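Outdoor Practice Working Group
Minutes of meeting, 2021-11-13

Present: working group members from Lostska, Cloltis and Guerra. Grurkik joined by call and dropped off before item 6.
Chair and note-taker: Lostska

1. Minutes of the last meeting

Accepted with one fix. The July minutes said the house rules apply to "all arm work." They should have said "all arm work outdoors, real or simulated." Cloltis had been reading it the first way and had rewritten a good part of their bench guide to match, so apologies to them, and thanks for sending it over anyway - it's a lovely piece of work and we'd like to borrow the section on handovers.

2. Clear ground before start

Most of the first hour went here, and it was time well spent. The draft rule says a run may begin only when the ground in the work area is free of loose objects and the grippers are open and empty. Guerra asked what "work area" means once you leave the lab, where there is no table edge to point to. Cloltis suggested we use whatever the paving gives us: the area is the paved surface, and grass is out of bounds for the grippers unless the task sheet says so. Everyone liked this right away.
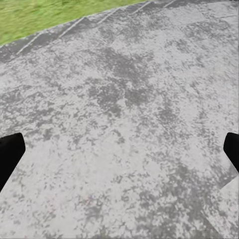

Item 2: open grippers over clear paving, lawn at upper left (simulation).

There was a good discussion about stained and patchy ground. Mottled concrete can hide a dropped screw or a dark cable tie very nicely, and an operator looking through the head view may sign it off as clear in good faith. Grurkik would like a second look from a different angle before the start call. Lostska worried about slowing people down, but Grurkik has been doing it this way since July and says the crews stopped noticing the extra step within days.

Agreed: the start check takes two views of the ground, at different angles, and both are saved with the run.
Agreed: "work area" is defined by the paving edge, wording as Cloltis proposed.
Not agreed: whether slab joints should be listed as a hazard. Guerra says yes for wheeled bases and doesn't mind for fixed ones. Back next time.

3. Keep-out distance from fixed items

The old draft had a single figure, 700 mm, from any wall, post, light or piece of furniture. This was copied from the indoor rules and it shows. Guerra brought a marked-up version that splits fixed items into two groups: things that give a little when bumped, and things that don't. The first group gets a smaller distance, 160 mm, at slow speed only. The second group keeps the 700.

We were all really pleased with this. It's short, a new operator can hold it in their head, and it makes people look at the yard and think before they move anything. Cloltis did ask who decides which group a thing belongs in. After some back and forth: the person who writes the task sheet decides, and if an item isn't on the sheet it gets the larger distance.

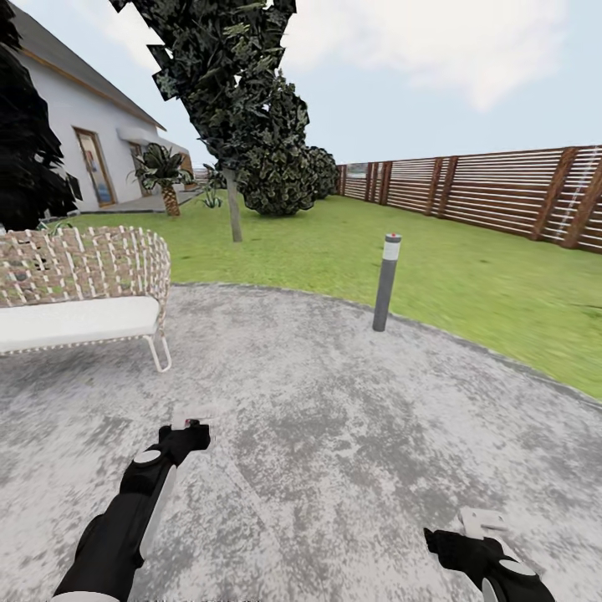 Patio layouts are the case we should write the guidance around. They have seating, they have lights at the edge of the paving, and they often have a fence or planting close enough to matter if the base is ever moved. Lostska will draft a worked task sheet for one and send it round. The sheet should name each fixed item, give its group, and say which side the arms come in from. Grurkik asked that it also say what each gripper may be carrying at the start of every step, as their sheets do, and that was added.

A curved patio edge came up too. With a straight edge you can set the limit as a line and be done. With a curve, Guerra has been using a chain of short straight limits set inside the edge, and Cloltis uses a circle. Both are fine by us. The rule will say the limit must sit inside the paving at every point and leave the method open.

Agreed: two groups, distances as above.
Agreed: unlisted items get the larger distance.

4. Holding while paused

Short item. The current text says a gripper must be opened on pause. Cloltis pointed out that this is a poor idea when it's holding something over concrete! New wording: on pause, the gripper keeps its hold and the arm stays where it is. The operator may then lower and release as a separate, logged step. Passed without further talk.

5. Simulated runs and the rules

Do the rules bind in simulation? Lostska feels strongly that they should, in full, and gave the reason many of us share: habits carry over. Guerra agreed in the main but wants room for runs meant to break things, where bumping a post is the whole point. Settled like this: a simulated run follows the same rules unless its sheet is headed "limits test," and limits-test runs are stored apart from the rest.

Cloltis asked whether the two-view start check makes sense in simulation, where the ground contents are known exactly. Kept in. It costs very little and the saved views are handy when someone reviews a run months later.

6. Any other business

The rule numbering still jumps where the old section on extension cords was taken out. Leave it until the next full edition so nobody's sheets point to the wrong rule.

Guerra offered to host a review afternoon where each site brings one of its own runs and the others mark it against the draft. Warm support for this.

Actions

Lostska: worked task sheet for a patio layout; reword items 2 and 4.
Guerra: final text for the two distance groups; note on slab joints and wheeled bases; dates for the review afternoon.
Cloltis: send the handover section in an editable form.
Grurkik: share the form they use for the second view.

Next meeting to be set once Guerra has dates.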